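발표자 노트: 공유 작업실에서 만든 손잡이형 그리퍼 두 대
Tremis 작업실 모임, 2018년 10월 9일 화요일 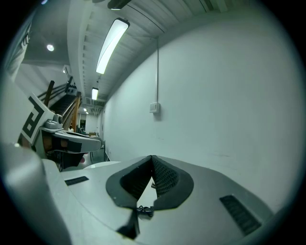
1. 시작 (슬라이드 1~2)
인사는 짧게. 프로젝트 이름은 Trollmont. 집에서 시작했고 지난 1월부터 작업실로 옮겨서 만들고 있다고 말한다. 오늘은 하드웨어 이야기만 하고 소프트웨어는 질문이 나오면 답한다.

2. 손가락 부분 (슬라이드 3)
손가락은 짙은 회색 고무, V자 모양. 안쪽 면에는 벌집무늬의 검은 메시 패드를 댔다. 처음 버전은 패드 없이 평평한 손가락이었고 둥근 물건이 자꾸 돌아갔다. 지금 형태까지 11번 다시 뽑았다. 실패한 것 몇 개를 가져가서 돌려 보게 한다. 고무 경도 이야기는 길어지니 한 문장으로 끝낼 것.

3. 몸체와 배선 (슬라이드 4~5)
몸체는 옅은 회색. 홈이 가늘게 파인 통풍구가 비스듬히 나 있는 쪽을 청중에게 보여 준다. 노치 아래 작은 검은 클립과 가는 전선도 짚고 넘어간다. 이전에는 전선이 손가락에 씹혀서 두 번 끊어졌다. 나사 규격은 유인물에 있음.

4. 마커와 카메라 (슬라이드 6)
그리퍼는 두 대를 같이 쓴다. 상대편 그리퍼에 붙은 흰 바탕의 검은 사각 마커를 가리킨다. 바로 옆 둥근 회색 마운트에 카메라 렌즈가 있다. 광각이라 오른쪽 벽이 많이 휘어 보인다. 보정값은 렌즈를 다시 끼울 때마다 새로 잡는다. 마커는 무광 용지에 인쇄해야 한다. 유광은 형광등 아래에서 인식이 끊겼다.

5. 복도에서 써 보기 (슬라이드 7)
작업대 위에서만 맞추면 밖에서 틀어진다. 복도는 흰 벽이 넓고 특징점이 적어서 위치 추정이 어렵다. 계단 난간 쪽을 화면에 넣으면 나아진다. 이 부분에서 Giveston 기록을 띄운다. 시험 구간 200개 중 버린 것은 표로만 보여 주고 읽지 않는다.

6. 남은 일 (슬라이드 8)
- 손잡이 무게 줄이기. 오래 들면 손목이 아프다.
- 클립을 나사 고정으로 바꾸기
- Snorradóttir 쪽 도면과 치수 맞추기

질문 시간. 도면 파일을 달라고 하면 작업실 공용 폴더를 안내한다. 실물은 마지막 슬라이드가 뜬 다음에 돌리고, 카메라 렌즈는 만지지 말라고 먼저 말한다.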